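Nerside Staff Group Asks What Gripper Training Leaves for People

NERSIDE, November. Zabala has told its 62 laundry workers that automation will take over "the dull part" of the job. The staff group wants that in writing.

For now the work is done by people holding grippers, picking up cloth so that machines can learn the motion. Management calls it an upgrade. "My job was folding. Now my job is teaching folding, for the same pay," said Consuelo Figueroa, who speaks for the group. "I'd like to know what it is after that."

Zabala has promised retraining for four people. It has not said what happens to the other 58.

At the grippers, with a gray cloth held in the right-hand one:
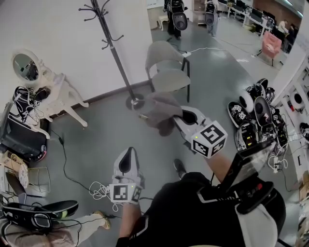 Contact

Abilio Sepúlveda, Nerside Staff Group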